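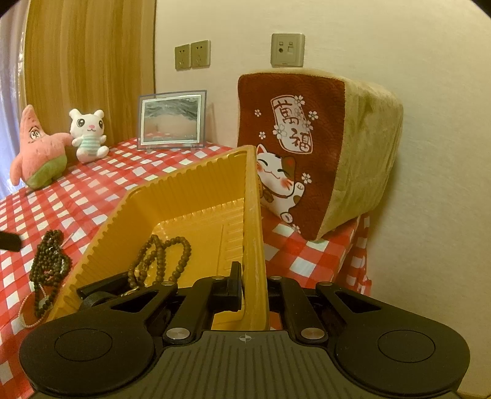 Small belongings go missing, according to Senan Cronin, when they have no container of their own, and a household that owns only one or two strands of beads will lose them as easily as a household that owns twenty.

Chapter 5
Keeping Small Personal Articles

Beads, pendants and similar articles are often set down on the nearest table, beside toys and whatever else has gathered there. This chapter considers how such articles are sorted and stored. It follows the method taught in the Jutilmont household course, first offered in February and since revised by Senan Egan.

A shallow plastic tray is sufficient for most strands. Wooden prayer beads should be laid in the tray in a loose loop, with any pendant left where it can be found by hand. Lighter strands of small beads are kept apart from heavier ones, as the two tangle quickly. Plush toys belong on a shelf and are treated in Chapter 3.

Terms used in this chapter

Strand: a string of beads, open or closed.
Loose loop: a strand laid down without being wound or knotted.
Holding tray: an open tray in which articles remain until they are put away.

5.1 Clearing the Table

Before sorting begins, the student should decide which articles will stay on the table. A patterned cloth makes small beads harder to find, and the surface should be checked twice.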